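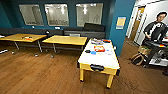 # Capítulo 4. El primer robot móvil: preparar la sala y el montaje

En los capítulos anteriores el trabajo cabía en una mesa. Se soldaron las placas, se cargó el programa de prueba y se comprobó que los dos motores giraban en el sentido correcto. A partir de aquí el robot se desplaza por el suelo, y eso cambia la manera de trabajar. Un error de signo en el código, que en el banco solo hacía girar una rueda al revés, ahora lleva la máquina contra la pata de una mesa.

El proyecto que sirve de hilo a esta parte del libro se llama Caston. Es una base con dos ruedas motrices y una rueda loca trasera, pensada para construirse en casa o en un taller compartido. Lleva una cámara en lo alto de un mástil, un controlador Taltik y una batería que se puede retirar sin herramientas. El chasis se corta de un tablero corriente. Quien ya tenga otro chasis puede seguir el capítulo cambiando las medidas del apartado 4.3.

## 4.1 Qué se necesita antes de empezar

Antes de leer el resto conviene tener a mano lo siguiente:

- la base montada según el capítulo 3, con las ruedas apretadas;
- la batería cargada y el cargador guardado aparte;
- un destornillador de estrella y la llave fija del juego Sorrentino;
- cinta de carrocero para marcar el suelo;
- un cuaderno, o una hoja suelta, para anotar las lecturas.

El mástil mide 127 centímetros. Es más alto de lo que pide la mecánica, pero una cámara colocada a ras de suelo apenas ve otra cosa que patas y zócalos. Desde arriba se distinguen los tableros de las mesas, los huecos entre muebles y las puertas. A cambio, el conjunto se balancea al frenar. Por eso la batería se coloca lo más abajo posible y las primeras pruebas se hacen despacio.

## 4.2 El espacio de trabajo

Un robot de este tamaño no necesita una nave. Basta con una sala normal de suelo liso, siempre que se sepa qué hay en ella. Los muebles ligeros con ruedas merecen atención: cambian de sitio entre una sesión y la siguiente, y un recorrido anotado por la mañana puede no servir por la tarde. Si las ruedas tienen freno, se bloquea antes de encender el robot. Si no lo tienen, se marca con cinta la posición de cada una.

Las bolsas, las cestas y los felpudos se retiran del recorrido. Una alfombrilla de poco grosor detiene la rueda loca y falsea la odometría sin que el programa avise. También hay que mirar los cristales. Una ventana interior deja pasar la luz de la sala contigua, y las lámparas del otro lado aparecen en la imagen como manchas blancas que el detector de obstáculos puede confundir con superficies cercanas.

En un taller compartido hay además otras personas trabajando. Antes de cada prueba se avisa en voz alta, y el interruptor de parada queda al alcance de quien dirige el ensayo. El robot no se mueve mientras alguien esté agachado junto a él.

## 4.3 Orden del montaje

El montaje se hace en este orden. Primero se fija el mástil a la base con las dos escuadras, sin apretar del todo. Después se pasa el cable de la cámara por el interior del tubo – si se deja para el final habrá que desmontarlo todo – y se conecta al controlador. Se aprietan entonces las escuadras y se comprueba con una plomada que el mástil queda vertical. La cámara se inclina un poco hacia abajo y se bloquea el tornillo de la rótula.

Con el robot apagado, se empuja a mano en línea recta. Tiene que rodar sin desviarse. Si tira hacia un lado, se revisa la rueda loca antes de tocar el programa.

## 4.4 La primera lectura

Encendido el controlador, se abre el programa Prullent y se elige la opción de calibración. El robot avanza 2000 milímetros y se detiene. En la pantalla aparece el número de pulsos de cada codificador. En nuestra unidad, el izquierdo dio 2647 en el primer intento; el lector obtendrá otra cifra, según el diámetro real de sus ruedas. Lo que se compara es la distancia medida con cinta métrica y la que calcula el programa.

Se anota el resultado y se repite el recorrido en sentido contrario. Las dos lecturas se usarán en el apartado siguiente para corregir el radio de rueda.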